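Home | Setup | Calibration | Recording | Export | Support

5.3 Recording stem-handling examples

Use this procedure to collect demonstrations for the Melotham flower task. Complete arm calibration (5.1) and camera check (5.2) first.

1. Clear the table of tools.
2. Lay the artificial roses and hydrangeas side by side, with the stem ends toward the gripper.
3. Open the gripper fully. In the wrist view, both fingertips must be visible.
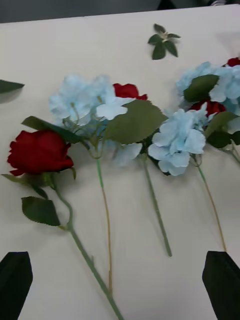
4. Enter the operator name and the layout number. Layouts run from 1 to 231.
5. Press Record and wait for the tone. Guide the arm at a steady speed – sudden stops are stored as part of the example.

NOTE: Loose leaves may stay on the table. The model needs examples with clutter as well as without.

CAUTION: Fabric petals crush easily. Set the grip force limit to 440 before the first run and do not raise it during a session.

6. Grasp the stem, not the bloom. If a finger closes on a petal, press Discard and start again.

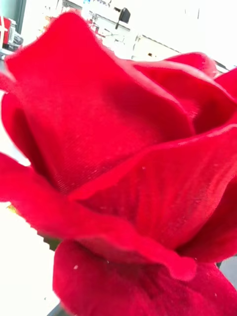 7. At the end of each run, mark it Good, Partial or Failed. Keep Failed runs – they are used to train the retry step.
8. Change the layout after every fifth run. Turn at least one stem to a new angle.

NOTE: The wrist and table cameras must record together. If either stream drops, the run is saved with a yellow flag and left out of export. The March set holds 3,683 runs, of which 755 use a single stem.

9. For single-stem runs, place one rose on the open table and bring the fingers in above the bloom end before moving down to the stem.
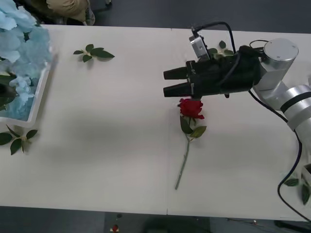
Figure 5-4. Single-stem layout, table camera view.

10. Press Stop, then Save. Send flagged runs to Adalberto Lacerda for review.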